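3.2 Work surface and block set

All sorting tasks in this study used the same work surface and the same set of toy blocks. We describe both in some detail because earlier work on tabletop sorting often leaves them out, and small differences in the surface turned out to matter in our pilot sessions.

The surface is a rectangular board of pale maple, made of long planks joined edge to edge. It lies flat on a pegboard bench top and is large enough that a full block set takes up only a small part of it. We chose a wooden board over the bench top itself for two reasons. The holes in the pegboard catch the edges of small blocks, and their regular grid gives a ready-made pattern that can be used to line things up. We wanted the layouts to come from the blocks and from the task instructions.

The board has seams of its own. In the pilot, we compared it with a one-piece board covered in plain film and asked whether the seams affected where blocks ended up. The final position of each block was marked on a paper sheet laid beside the board at the same scale. Blocks that came to rest across a seam were marked separately. The seams had a small effect on long, slow moves and none that we could find on short ones. We kept the planked board for the main study, and the seam positions are included in the layout records so that readers can check this for themselves.

3.3 Layouts and terms

We use three terms for the arrangement of blocks. A cluster is a group in which every block is within one block width of at least one other member. An outlier is a block that is near a cluster but does not meet this rule. A single is a block that stands well away from any cluster, with open board on all sides. These terms refer only to spacing. They say nothing about the color or shape of the blocks, which are coded in separate columns.

The distinction between an outlier and a single was added late. Muammer Saraç, who coded the first 31 layouts, found that many of them had one block sitting just off a group, and that calling it part of the group hid the very thing we wanted to measure. We recoded those layouts under the new rule before any analysis was done. Agreement between the two coders was high for clusters and singles and lower for outliers — most of the disagreements were over blocks near the one-width limit, and these were settled by measuring.

Figure 4 gives a layout in which a cluster and an outlier share one corner of the board and a red cylinder stands on the left part.

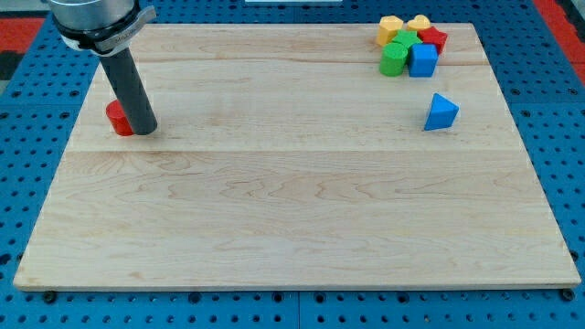
Figure 4. Block layout on the maple board. Upper right: a cluster of blocks, with another set apart below it. Left: the red cylinder, upright, just above the central seam.

Layouts of this type are coded by cluster size first, then by the number of outliers, then by singles. The height of a block is ignored, and an upright cylinder is treated by its round footprint. A block that touches a seam keeps its code and receives an added mark in the seam column. Layouts with no cluster at all were kept in the data set but are reported separately in Section 4.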